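Progress report to the Drendmont Fund
Vinport evening data skills course
Period covered: spring intake up to the end of September

1. Where the course stands

The headline numbers first, as the Fund asked for them. We received 627 inquiries for the spring intake. We enrolled 100 people, which was the number in the grant agreement. At the end of September 60 of them had finished all the required modules and handed in a final project that we accepted.

I would ask the Fund not to read too much into the first of those figures. An inquiry means that someone filled in the web form. The form takes less than a minute, it doesn't ask whether the person can come to Vinport in the evening, and it counts the same person again if they send it twice. Our earlier reports used inquiries as evidence of demand. I don't think they are evidence of much, and I'd like to drop them from the next report unless the Fund objects.

The enrollment figure is sounder, but it was also easy to reach. The course is free to the student. We filled the places quickly and did very little to check that people knew what six months of evening classes would involve. Some of them plainly did not. Attendance fell hardest between the spreadsheet module and the first programming module, the same place it fell last time.
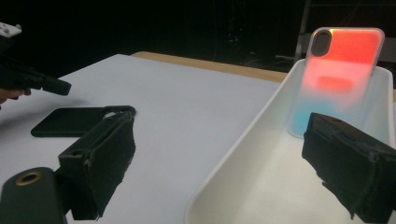 Is the completion rate better than it was for the last intake?

On paper it is, but part of the gain comes from a rule change. We used to require a live presentation of the final project, and this time we accepted a written report with the code attached. Several students who would have been marked incomplete under the old rule were marked complete under the new one. I can't say how large the gain would be if the rule had stayed the same, and I would be wary of anyone who could.

2. Teaching

The teaching was delivered by Morais under the existing contract. Their instructors know the material and turn up prepared. Students rated the classes highly in the end-of-module surveys, and the full tables are in the annex.

I have two reservations about the surveys. They were handed out in class in the last fifteen minutes, so they reached only the people who were still coming. They also asked whether the student "felt more confident" with data. Feeling confident is pleasant, but we have seen confident students draw a trend line through a handful of points and announce a forecast. For the fall intake we have asked Morais to replace that question with a short practical task, the same one at the start and the end of each module. Morais has agreed in principle – we are still waiting for a draft of the task.

The order of the modules has also been argued over. The current plan goes spreadsheets, databases, programming, statistics, then a taste of machine learning in the final weeks. The last of these is what draws people in and is what the flyer talks about. In my view it is also the weakest part of the course. Students run a ready-made script, get an accuracy score and move on. Very few could explain in their project report what the score meant or why a model might do well on the training data and badly on anything else. I would cut it to a single session and give the time back to statistics. Morais disagrees and says that enrollment will suffer. It may.

3. The practice data

We moved to a new practice file this year, the sales and returns record of a made-up phone accessories store. The old file was so clean that students never met a missing value until they got to a real job.

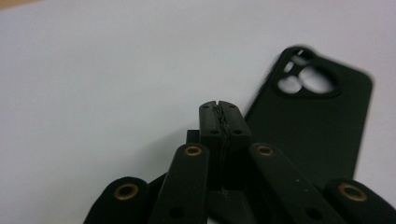
Data cleaning took up more class time than planned, and I count that as good news. The new file has mixed date formats, prices with and without the dollar sign, and blank rows left over from someone's attempt at a page layout. Product names are the worst of it. A black phone case with a large camera cutout, like the one lying on the white tabletop, may be entered by color first, by phone model first, or just as "case blk," and a student who totals the column without noticing will report several products where there is only one. Most students caught this on the second try. A few never did, and two of those projects were passed anyway because the charts looked tidy. I have raised that with Morais, and the marking guide now says that a tidy chart of a wrong total fails.

The returns part of the file worked less well. It was meant to teach students to join two tables, but the order numbers match so neatly that the join can hardly go wrong. Someone needs to go in and break it properly before the next intake.

4. The Furnow platform

Last year's application said that the Furnow learning platform would let us "track every learner's progress in real time." What it tracks is log-ins and pages opened. A student who leaves a lesson open on a laptop all evening shows up as one of the hardest workers in the group. A student who downloads the exercises and does them at home shows up as absent.

We have stopped using the Furnow activity score to decide who gets a follow-up call. The call list is now drawn up by the instructors from handed-in exercises. It is slower, and it found people the platform had missed.

For the record, the platform does some things well. Exercises are easy to post, feedback gets back to students quickly, and it stayed up through the whole period. Whether this is worth the license fee is a separate matter. We will price two simpler options before the renewal and put the comparison in the next report.

5. Employers and jobs

The grant agreement speaks of a network of local employers. At present there are 3 of them. Each has signed a letter saying that it is willing to interview people who finish the course. None of the letters commits anyone to a job or even to a set number of interviews, and one of the firms has since put a freeze on hiring.

We know that some of those who finished have found new work, because they wrote to tell us. I have left that number out on purpose. People with good news write in and people without it mostly don't, and several who wrote had moved into roles where it is hard to see what the course had to do with it. A phone survey of everyone who enrolled, including those who left early, is planned for the winter. Until it is done I would ask that the line about graduates "moving into data careers" be taken off the Fund's web page.
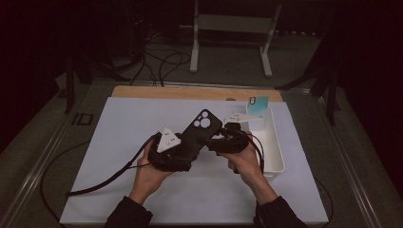

A black phone case held between two hand-held grippers above a white board.

6. Money

Spending is under budget. The underspend comes mainly from travel support, which few students claimed. The easy explanation is that they didn't need it. The claim form runs to four pages and has to be handed in on paper during office hours, when most of our students are at work, so I would look there first. A one-page version is being tried with the fall intake.

Laptop loans went over budget. More machines were borrowed than we planned for, and some came back needing repair. We request permission to move part of the travel underspend into the laptop line. The amounts are in the annex.

7. What we are asking the Fund to agree to

Dropping inquiries as a reported measure.

Reporting completion under both the old project rule and the new one for the next intake, so that the two can be compared.

Moving the underspend as set out in section 6.

Holding enrollment at its present level. There has been talk of doubling it. I can't support that while we lose this many people at the start of the programming module and don't know why. Calls to those who left have begun, but the answers so far are mostly "got too busy," and I suspect that covers several different things.

The next report will follow after the winter phone survey. The annex has the module survey tables, the budget lines and the revised marking guide. The attendance sheets for the database module are missing two evenings, which Morais is still trying to locate.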